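Learning to read in the second language, again

I moved to Sasville with my husband when our daughter was still in a stroller. My English then was good for work e-mails and bad for everything else. I could write "please find attached" but I could not follow a joke at the bakery. Last week I finished my first long novel in English without a dictionary on the table, 268 pages, and I wanted to write down how it went before I forget the difficult part.

I should say first that I was a big reader at home. In Portuguese I read fast and without any discipline, three books at the same time, one in the kitchen, one in the bag and one by the bed. When I changed country I thought this would come with me. It did not. For almost two years I read nearly nothing, only the news on my phone and the instructions on medicine boxes. I bought books and put them on the shelf, and in the evening I looked at them and watched television.

The problem was mostly pride. I chose the books I would choose in my own language, heavy ones with long sentences, and after 20 minutes I was on the second page with a pencil in my hand and eleven words underlined. It felt like homework. My husband, who learned English at school and thinks everything is simple, told me to read comics. I was a little offended.

What I tried

The first thing was a notebook. I wrote every new word on the left side and the meaning on the right side. I still have it, and it is very neat. I learned "threshold" and "to dwindle" from it, and I believe nothing more. After 80 words I stopped, and I was not sad.

The second thing was books for children, from the library. My daughter was then in first grade, so I had an excuse to bring home a full bag each Saturday. These books are harder than people think. The animals make sounds I never heard of, and there are many small verbs: to scoot, to wiggle, to plop. I had to ask my daughter what "plop" was and she dropped a potato in the sink to show me.

The third thing was audio. I borrowed the audio version and the paper version of the same book and followed the lines with my finger while I listened. This helped me more than all the rest. I noticed that I had invented the sound of many words. For years I said "subtle" with a strong B. The reader was slow, with a warm voice, and when he made a pause I understood that the sentence was ironic. On paper I would never catch it.

The reading group

In March of last year I saw a paper on the wall at the Leitão café, where I go because they make the coffee as I like it. A reading group, every second Thursday, beginners in English welcome. I took a photo of the paper and did nothing for two meetings. Then I went.

It was led by Genji Mizuno, who is a retired teacher of geography and came here from Japan as a young man. He has one rule I like very much. Each person reads one paragraph aloud and after it the others must wait a little before they speak. The first time I thought the silence was terrible. Now I think it is the best part of the evening, and I try to do the same at home, with less success.

We are usually six or seven people. The books are short, and we take a long time with them. One was about a lighthouse, one was about a family who loses their farm, and one was a science fiction from the sixties that I did not expect to like. I had always said that science fiction was not for me. In that book there is a machine that learns the names of things by touching them, a cup first, then a key, then a sleeve, and it gets the names wrong in a way I know very well. I read that chapter twice. I told the group that it was the most honest description of learning a language I ever read, and then I was embarrassed, but Genji asked me to read one paragraph again.

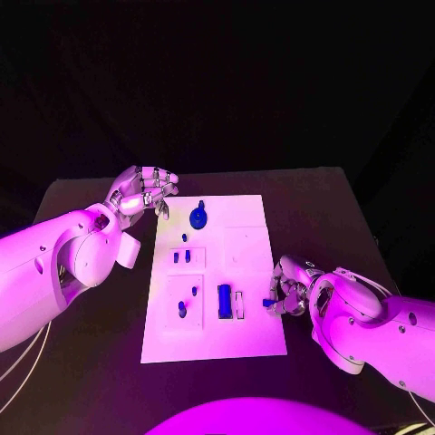 How I read now

I have some habits which work for me. Perhaps they can be useful for other people in the same situation.

I read in the morning, before the others wake up. At night my head is tired and goes back to Portuguese by itself.

I do not stop for a word unless it comes three times. If it is important, it will come back. If it does not come back, the author also did not need it so much.

I choose books with a lot of conversation. Descriptions of landscape are still my enemy. There are too many words for small hills, and in my opinion one would be enough.

I permit myself to leave a book. This was hard, my mother taught us to finish what is on the plate. But I left a very famous novel on page 40-something and nothing bad happened.

I read one book in Portuguese for every two in English. For a time I thought this was cheating, and I stopped with it completely, and I became a bit sad without knowing why. When I started again it was like calling an old friend. You do not need to throw one language out to make space for the other.

The novel from last week was lent to me by a lady from the group, and it has coffee rings on the cover from before my time. I will give it back on Thursday. There were still sentences that I read three times, and one character I confused with his brother until the middle of the book. In the last chapter I cried a little on the bus. Only on the next stop I noticed that I had not translated anything in my head.

Next I want to try poetry, but a friend told me to wait. If you have a suggestion of something short and not too dark, please write me. No landscapes, please.

Contact | © All texts by the author, please ask before copying | Back to top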